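Working Beside an Automated Arm in the Staff Kitchen: Household and Workshop Tips
Issued by the Skodis Workplace Services Office, 14 Jun 2020

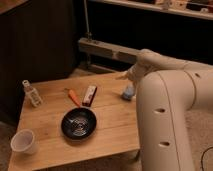

Employees who share a kitchen counter or workbench with an automated arm should expect their habits to change more than their workload. The advice on this page was gathered at the Vitale and Prurimov sites, where table clearing and light sorting are now divided between staff and machine. It applies to small kitchens, tea points and repair rooms.

Setting out the table

Keep only what the task calls for on the surface. A pan, a cup, a bottle and one or two utensils are ample for a clearing run. Leave a hand's width between items where possible. Staff who are used to stacking cups inside one another should stop doing so on shared tables, as the arm treats a stack as one object and the upper cup is easily dropped.

Light plastic cups move when touched. Set them upright and away from any edge before starting a run. A bottle with a rounded base may be stood on a folded cloth, which also takes up drips.

Pans and utensils

Allow all cookware to cool fully before it is placed within reach of the arm. Turn handles toward the back of the table, where sleeves will not catch them. Shiny pan bottoms can confuse the camera under strong ceiling lights; at Vitale, switching off the lamp nearest the table was enough to correct this.

Utensils should lie flat beside the pan. A spatula balanced across the rim will slide when the pan is lifted. Knives, peelers and graters remain a manual task at every site and must be put away by the person who used them.

Cleaning

Wipe the tabletop with a damp cloth and a drop of mild dish soap, following the grain if the table is wood. Dry it at once. Greasy film is the most common cause of a poor grip, and it is also the easiest to prevent. Gripper fingers are wiped with a dry lint-free cloth after the arm has been stopped and the stop light is steady. Do not spray any cleaner directly on the arm or its joints.

Crumbs collect where a table meets a wall or rail. Sweep this strip by hand at the end of each shift, as the arm does not reach it.

Floor and cables

Power and data cables should run behind the table and be held down with cable covers on carpet. A vacuum cleaner must not be pulled over them. Report a loose cover the same day.

What changes for staff

During the trial at Prurimov, the arm completed 399 of 500 assigned pick-ups without help. The remainder were finished by the employee on duty. Clearing therefore continues to need a person nearby, and rosters have been written accordingly. No kitchen post has been removed as a result of the trial.

The nature of the work has shifted in other ways. Employees now spend some 8 minutes per shift preparing the table and checking the gripper, and less time carrying dishes. Several reported less strain in the wrists and shoulders. Others found the pace of the machine tiring to wait for, and they are asked to use that time for restocking or labeling. Supervisors should not assign a second supervised machine to the same employee.

Lutz Stüber, Head of Kitchen Operations, has asked that experienced staff be consulted before any table is rearranged. "The people who have washed up in this room for years know where things get knocked over," he wrote in his note to the sites. His office accepts written suggestions at any time.

Training

Each employee completes 5 short sessions before working alone beside the arm. Sessions cover stopping and restarting, table layout, cleaning, safe distance and the fault log. Employees who prefer not to work with the equipment may request other kitchen duties through their supervisor.

The Zostirby site will adopt the same procedure in September. Until then, its staff should continue with the existing clearing schedule and direct questions to the Workplace Services Office.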